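4. Recording your first set of demos

By now you should have Prusik running and the arm homed (section 3). I'm going to walk you through the bowl task, because it's the one I learned on and it's forgiving. You drive the arm by hand, Prusik logs the wrist view and the joint angles, and later the policy learns from both.

1. Open Prusik and start a new session. Give it a name you'll recognize in October. Mine from the early days are all called "test" and I still curse them.

2. Put the bowl down within reach of the arm and check the live wrist view. You want both fingertips showing at the bottom of the picture.

3. Bring the gripper in with the fingers open. Go slower than feels natural! 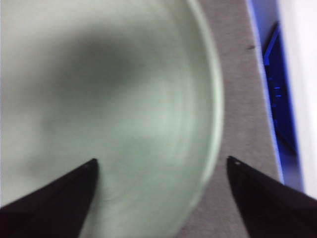
I set the speed cap to 2 on the Tveit slider and leave it there for the whole session. Faster demos look great when you watch them live, but smear makes it hard for the model to find a rim, and the rim is what it steers by.

4. Line up on the rim, pause for a beat, then close. The pause matters more than you'd think. When Borghild Öberg and I retrained without the paused demos, the policy started closing early.

Note: keep the lights the same for the whole session. Shadows are fine (you want some), but changing the lamps halfway through gives you two half-size datasets.

5. Press Save or Toss. Be picky, but don't toss a demo just for a clumsy approach. Recoveries are gold.

6. Every so often, stop and look through stills from the wrist view. Pale dishes wash out easily up close, so I check exposure before anything else. 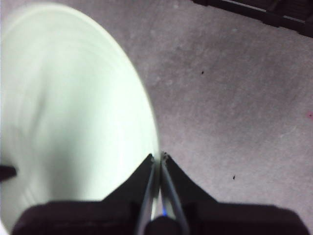
Fig. 7. Wrist view with the fingertips close together at the rim of the green dish.

Caution: never reach in while the arm is live. Hit Hold first, every time, even to nudge the bowl.

7. Export to Nuvum. Our Fodthorpe set has 2,011 saved demos, but I had a usable first policy at 292, so don't wait for a giant pile before you try training. If the export stalls, restart Prusik and run it again; saved demos stay put.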